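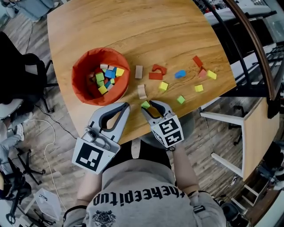
This project is about the small stone road bridges on the upper Dunne and how they carry a load. There are five of them between Skerberg and Plemus Mill, all with a single arch and all still open to traffic. We wanted to find out how a ring of separate stones can hold up a road with very little mortar doing any work, and why some of the five have changed shape while others have not. A toy bridge from a box of bricks, like the natural-wood arch block lying by the bin, is one solid piece, so it behaves more like a beam with a hollow cut out of it. A stone arch is made of many pieces that can only push against each other. Most of this report comes from that difference.

Handed in 1999-05-06 by group four. Group members: Zbigniew Stępień (site measurements, drawings) and Peadar Keogh (model, tests). Both of us wrote the text.

## 1. Background

The stones in an arch ring are called voussoirs. They are cut as wedges, narrow side down, so that each one is held by its neighbours. The lowest stone on each side rests on the springing, and the top one is the keystone. The keystone has no special job once the arch is finished. It is the last one in, and before it goes in the rest of the ring has to be held up on a timber frame called centring.

An arch pushes outwards as well as down. The outward push (thrust) has to be taken by the abutments, and if an abutment moves even a little the arch opens at some joints and closes at others. This does not mean it will fall. Many old arches have moved and settled into a new shape in which they are stable.

The thrust can be drawn as a line running through the ring. As long as the line stays inside the thickness of the stone, the arch stands. Where the line touches the edge of the ring, a hinge can form at that joint. Three hinges are safe. A fourth one turns the arch into a mechanism and it comes down.

Above the ring there is usually fill, which is earth or rubble packed between the side walls to make a level road. We had thought of this as dead weight that the arch had to put up with. Our tests suggest that it helps a good deal, and this is discussed in section 4.

## 2. The five bridges

We visited each bridge twice and measured the span, the rise and the thickness of the ring at the crown. The rise was taken from a string line stretched between the springings. At Long Ford we could not reach the far springing because of the depth of the water, so that figure was worked out from a drawing in the county store and should be treated with care.

**Skerberg Old Bridge.** This is the longest of the five and the only one with a cut stone ring on both faces. The shape is close to a true half circle. Joints are tight and we saw no stones out of line. Some repointing has been done on the upstream side with a hard grey mortar, and the faces of the stones next to it have begun to flake.

**Chapel Bridge.** A flatter arch, low and wide. The crown has dropped on the downstream side, which can be seen best from the field gate. The parapet follows the dip. A farm track joins the road here and heavy trailers turn across the bridge at an angle.

**Long Ford.** The ring is rough stone, hardly shaped, with a lot of mortar between the pieces. It was the hardest to measure, as there is no clear bottom edge to the ring.

**Weir Bridge.** Similar to Chapel Bridge but with a higher rise. It was widened at some time on one side only, and a long crack runs under the arch where the old and new parts meet. The two halves have different ring thicknesses and probably share the load badly.

**Plemus Mill.** The smallest. The ring is in good order but the abutment on the mill side has been washed out at the bottom, leaving a gap you can put an arm into. We reported this to the roads office and got a letter back saying it was already on their list.

The county traffic book gives nearly 2000 vehicles a week over Skerberg Old Bridge. The other four are not in the book. We had planned to do our own traffic count at Chapel Bridge but the weather was bad on the day and we did not go back.

## 3. The model

We built a model arch to a span of 600 mm, with a half-circle shape. The voussoirs were cast in plaster from a single mould made out of offcuts from the workshop. We used an odd number so that there would be one at the crown. Casting took longer than planned. The first batch was taken out of the mould too soon and the corners broke off, and a second batch came out slightly thick on one side as the mould had spread. The third batch was used for all the tests.

No glue or mortar was used. The abutments were two timber blocks screwed to a board 500 mm deep, which left room for the side walls. The side walls were clear plastic sheet, so that the joints could be watched during loading. The centring was cut from softwood and lowered with pairs of wedges.

On the first try the arch fell as soon as the centring was eased. One abutment had not been screwed down. With this put right it stood every time.

Loads were put on with a hanger and slotted weights. The hanger was placed first at the crown and then a quarter of the way along the span. Each test was run three times and we took the lowest result.

## 4. Results

With no fill, the arch was strong under a load at the crown and weak under a load at the quarter point. In every quarter point test it failed in the same way. A joint opened on the underside below the load, another opened on the top at the opposite side, and the springings opened after that. From the fourth hinge to the collapse there was no time to take a reading.

With dry sand as fill, packed up to road level, the quarter point load at failure rose to 114 N. This was more than three times the result without fill. We think there are two causes. The weight of the sand presses the ring together and keeps the thrust line nearer the middle, and when one side of the arch tries to move up and out, the sand behind it pushes back. The hanger plate also rested on the sand in these tests, and so the load would have been spread over more than one voussoir. We did not find a way of separating these effects.

We then moved one abutment outwards by turning a screw, a little at a time, with no load on. The crown went down and a joint opened on its underside. Two more joints opened on the upper side, lower down. The arch stayed up much longer than we expected. The shape it took before falling was quite like the dip at Chapel Bridge, although there the drop is only on one face, and our model was too narrow to show a twist.

## 5. Problems with the work

A plaster arch on a bench is far stronger for its size than a full-size stone one, as the stress in the blocks is tiny. Crushing never came into it. The shape and the way it fails should carry over to a real bridge but the loads do not, and they should not be scaled up.

The sand was not weighed in the first two runs. Packing was done by hand with a flat stick, and one of us packed it harder than the other.

Friction between the sand and the plastic walls may have added some strength. The walls were wiped down between runs but nothing else was done about it.

Plaster blocks chip at the edges each time the arch falls. By the end the joints no longer closed fully, so the later results may be on the low side. A new set of blocks for each test would be better but would have used up all our time.

## 6. What we would do next

The county is to look at its small bridges again in June and we have been asked to send in the measurements from section 2. We will include the sketch of the crack at Weir Bridge and the one of the washed-out abutment.

For a second model we would make it wider, so that one corner of an abutment could be lowered by itself. It should also be possible to build a flat arch with the same blocks recut, to compare with Chapel Bridge and Weir Bridge. The half circle only really stands for Skerberg.

Thanks to Sturnerari, the stone yard on the mill road, for letting us look at a ring being set out on the floor and for the loan of the long callipers.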